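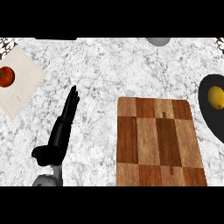
Sim view, kitchen counter task. Tomato on the left, lemon in the dark dish, cutting board between the hand and the dish.

Thread: Skonden open day, Friday session

torque_ripple wrote:
Went to the Skonden open day on Friday. Most of the floor was conveyor and palletizing, already covered in the other thread. The part worth posting is the manipulation demo in the back hall, run by Stavros Kouris. Simulation on a projector first, then a short run on hardware. The render above is from the sim half. The policy gets a typed instruction and has to move one piece of produce to the board. They train on 500 simulated layouts and hold out 24 for testing.

m_halvard wrote:
Which simulator?

torque_ripple wrote:
Cullix, with their own contact settings. Kouris said the default friction model let round objects creep on flat surfaces, so they replaced it. He didn't give numbers.

gearlash wrote:
I was at the same session and came away less impressed. Holding out 24 layouts means little if they are drawn from the same generator as the training set. Same counter, same board, objects shifted a few inches. I asked whether any test layout used an object the policy had not been trained on, and the answer was no.

torque_ripple wrote:
Agreed on the generator. He did say so up front, though, and the slide was labeled "in distribution."

gearlash wrote:
The slide was. The flyer at the door said "general kitchen skills."

pkt_loss wrote:
Is the hand the Vrettos one? Fingers look very slim for anything with motors in the palm.

torque_ripple wrote:
Vrettos, yes. Tendon driven according to the handout. In the render the fingers are pressed together, so you can't judge the spread from it. On the bench the spread was wider than I expected, easily enough for a lemon.

m_halvard wrote:
I'd care more about latency. Any figure?

torque_ripple wrote:
About 300 ms from camera to command on the hardware cell. The sim steps in lockstep, so latency doesn't show up there at all. I think that explains most of the difference between the two halves.

gearlash wrote:
Disagree. The hardware run failed 2 grasps and both were slips after contact. That's a friction problem. Delay would show up as a miss on approach.

torque_ripple wrote:
Unless it closes late while the object is already rolling. From the third row I couldn't separate the two.

pkt_loss wrote:
Did they log fingertip force?

gearlash wrote:
Logged, not shown. Bukent supplies the sensors and Kouris said the plots need their okay first. He took email addresses. I left mine.

m_halvard wrote:
Post them if they arrive. The next open day is in May and I may drive up for it.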